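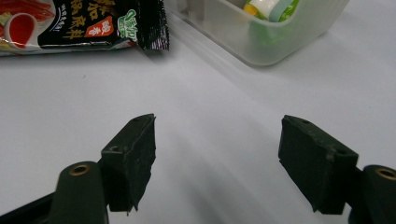 ## The packet drawer, and other places money goes to nap

The woman who runs Fumilmont, a kitchen-clearing service in Ikdale, would rather I didn't use her name. Her clients all know one another, she says, and half of them think they're the only ones who have hired her.

She works out of two rooms on Zepeda Street, over a shop that sells lamps. There's a kettle, a wall of bins with masking tape labels, and a white table where the contents of other people's cupboards get laid out and judged. I came on a Wednesday, at ten in the morning, and was offered coffee and then a choice of sweeteners that went on for some time.

"Packets are the whole job," she said. "People call me about the pans. They say the pans are out of control. Then I get there and the pans are fine, the pans are six pans. And there's a drawer that won't close."

The drawer, in her experience, holds anything flat and sealed: gravy powder, taco mix, peanuts from a flight, yeast, the little bag of seasoning from noodles that were eaten plain. Her record for a single household is 101, from a man who lived alone and described himself as not much of a cook.

"He wanted to keep all of them. I said, let's do it one at a time, then. By the fourth chili mix he'd gone very quiet."

Her method is dull and she's proud of it. Everything comes out and goes flat on the table, face up, so the front can be read. Sealed goes at the far end. Opened goes by the sink, where most of it is doomed. Anything closed with a clothespin gets a short hearing.

I asked why the table had to be white.

"So you can see the crumbs. I had a wood one before, my sister's, very pretty, and you could lose a whole spill of paprika on it. You'd find out later with your sleeve." The white one is matte, too, a point she made twice. She can't work on a shiny top. The ceiling light bounces off it and then she's tilting her head all day to read the date on a bag of nuts.

And the dates? Does she throw out everything that's past?

"No. God, no. I'd have no clients." She reads the date out loud and waits. The client generally says "hm." If the client says "hm" and reaches for it, it stays another month. If the client says "hm" and looks out the window, she slides it off the table into the bin and they move along without discussing it.

She does keep records, in a spiral notebook with a Pirnex sticker on the cover. (Pirnex made her label printer, which died in its first spring. The sticker has held up better.) The notebook says that last year she handled 3648 sealed packets, of which 1036 went back into the kitchens they came from. The rest were given away or tossed. I said that sounded like a lot of counting.

"It's a lot of driving, too, but you didn't ask about that."

Where does a packet belong, if the drawer is wrong? She believes in a shoebox. The packets stand on edge like index cards, fronts facing you, snacks behind seasonings. One box per kitchen. She has been asked about clear acrylic bins with bamboo lids and her face did something when I brought them up.

"They're nice. I've taken a lot of nice ones away."

She's harder on snacks than on spices. A spice packet, she argues, has at least a dinner in mind. A snack packet that has been sitting since winter was bought for guests, and the guests were fed something else. "Eat it or give it to a teenager. It doesn't need a home, it needs a teenager."

There are clients who do well and then slide. One couple on the east side of Ikdale has had her back every June, and every June the drawer is full again, mostly with the same brand of onion soup. She's stopped mentioning it. She has a suspicion they like the company.

I asked to see her own kitchen, expecting the shoebox. She lives close by and was reasonable about it, and she does have the shoebox, on a shelf next to the flour. She also has a drawer to the left of the stove, which she opened only as far as it would go. It stopped after an inch or so. Something inside crackled.

"Those are work," she said, and pushed it shut with her hip.

Fumilmont takes bookings for weekday mornings. She asks that you leave everything where it is until she arrives, including the things you've just remembered are behind the toaster.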